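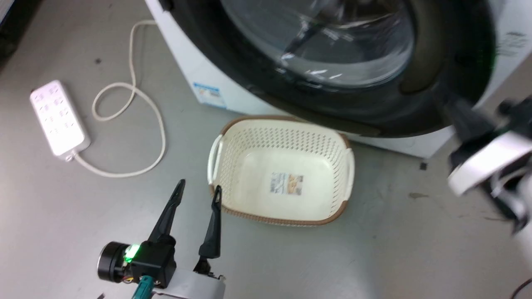 Laundry cell, second-arm purchase and service provisions: request for comment
Posted by aansari_facilities, 23 August 2019

The equipment plan for the Mirkbridge residence must be submitted before the budget closes, and I would be grateful for the views of members who have bought two-arm laundry stations. Our proposal covers two arms with grippers, one front-loading washer and a supply of baskets. The layout under consideration places the basket on the floor directly in front of the washer, below the door, with an arm to either side. Power for the small items would come from a strip lying on the floor at the left, and its cord runs in loops toward the back of the machine. I would like to know whether members would budget for fixed outlets at the outset or treat them as a later expense. The residence has 128 beds. The base quotation is from Hattori, and a competing one from Clurna is expected.

Ardalan Ansari
Facilities Planning

Reply by northwing_ops

Fixed outlets should be included in the first request. At our site the electrical work was deferred to the second year, and the cell had to be taken out of service while the wall was opened. The contractor's charge was acceptable. The lost operating days were not in anyone's budget.

I would also ask for a cable tray. Coiled cord on the floor in a work area is likely to be raised at your safety inspection, and it is inconvenient for whoever mops.

Reply by j_procure

I respectfully disagree with the order of priorities. The position of the station is seldom final in the first year. We moved ours twice. Had we paid for wall outlets at the first position, we would have paid again at each of the others. A heavy-duty strip mounted at bench height, together with a short written rule on cord placement, served us adequately until the layout was settled.

My larger concern is the second arm. Has the residence shown that one arm can't do the work? A single arm with a basket stand is a much smaller commitment.

Reply by aansari_facilities

The second arm was requested by the laundry supervisor, who wishes one arm to hold the basket while the other works at the washer door. I accept that we have not tested the single-arm case. Hattori offers a trial period in March, but that falls after our deadline.

Reply by northwing_ops

Regarding the single arm, sheets are the difficulty. Towels and small garments gave us no trouble. A wet fitted sheet comes out of the drum in one mass, and our single arm dropped it beside the basket often enough that a member of staff had to remain nearby. That defeated the staffing case we had made to the board.

Reply by Flarkell_user

Please check the following in the quotation before comparing totals:

Gripper finger replacements, and whether they are sold in pairs
Travel charges for service calls
Software renewal after the first year
Spare cable sets for each arm

Our supplier listed replacement fingers at $245 a pair, which appeared modest until we had ordered them several times. We now carry $1,000 a year on a separate parts line. The finance office prefers this to repeated small requests.

Plain plastic baskets with side handles have been satisfactory. I would remove any product label left inside a new basket before it goes into use, as ours came loose and went through a wash.

Reply by j_procure

I agree with the parts line. On the arms, I maintain my view. A fitted sheet problem may be a matter of gripper choice, and fingers cost far less than an arm. The request could list the second arm as an option with a held price.

Reply by aansari_facilities

I thank all members. I shall ask Hattori to hold the price of the second arm until the end of the trial, and will put the same question to Clurna. The parts line will be added. On the outlets I remain undecided, and I have asked our electrician to price both arrangements. I will post the figures when they are received.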